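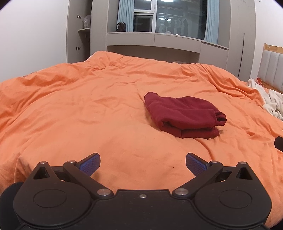
*Gripper open over the orange duvet, red fleece folded and next in line.*

## Putting clothes away with a hand-held gripper: tips after the one that jammed

I love this job. Give me a bed heaped with clean clothes, a gripper and a free evening and I'm happy! But on 8/14/26 I had my first proper fault, a finger that stuck half closed with a jumper in it, and I've changed a few habits. If you're using one of these at home to record folding for a robot to learn from (I do mine for a little project called Likside), some of this may save you a ruined sleeve.

### What went wrong

I'd picked up a thin knitted jumper by the cuff. The left finger closed, the right one stopped short, and when I let go of the trigger neither came back. I squeezed harder. Please don't do that! A loop of yarn had worked its way round the pin at the base of the finger, and every squeeze wound it tighter. It took me 15 minutes with nail scissors to get it out, and the jumper now has a hole you could put a thumb through.

Bernadette Tillman, who looks after the Likside kit, had me post the gripper back to her. She found more fluff packed in behind the pad, plus a pin that had crept out a little and was catching as the finger moved. So the yarn started it and the pin made it worse.

### If a finger sticks

- Let go of the trigger straight away. No second squeeze "to see".
- Stop the recording and switch off before your own fingers go anywhere near the linkage. A finger that's stuck can spring free, and it does pinch. I had a lovely purple nail for most of a week.
- Lay the whole thing down on the bed with the cloth still in it. Holding it up lets the garment hang and pull.
- Snip the thread, don't tug it. Blunt-ended scissors are best.
- Open and close it empty 20 times before you go back to work. If one side lags, pack up for the day.

### Before you start

Run a fingertip over the pins, with the power off. They should all sit level with their neighbours, and any that stands proud wants pushing home and reporting. Then wipe the pads with a barely damp cloth. Fleece is a terror for shedding and the fluff makes the pads slide, which tempts you into gripping too hard.

I do the folded, chunky things first (sweatshirts, fleeces, towels) and leave anything knitted or lacy till the end. Better still, do the knits by hand. Mine go straight in the cupboard and never meet the gripper at all now.

Take hold of a folded garment through all its layers, a good way in from the edge. Cuffs are the worst place to grab! They curl, they roll into the gap, and then you're back to the scissors.

### On a soft bed

A duvet is a super surface to practise on because it forgives a clumsy landing, but it also rises up to meet you. Smooth it before each go and come in from slightly above, so you don't pick up a pinch of the cover along with the clothes. I've done that more times than I'd like, and dragged a whole pile over doing it.

Keep ties, drawstrings and the cords on hoodies tucked inside the fold. Long hair tied back, too, and no dangly sleeves on the person doing the work.

### Jotting it down

Write the fault up while it's fresh: which side, what fabric, what you were doing with your wrist. I keep a sheet in the desk drawer. Since July I'd put "stiff on left" on it 2 times and taken no notice, and I'd dearly like that jumper back.

The mended gripper is home again and running beautifully smoothly. I'm trying bath towels next, and if anyone has a good way of keeping terry loops off the pins, do send it in.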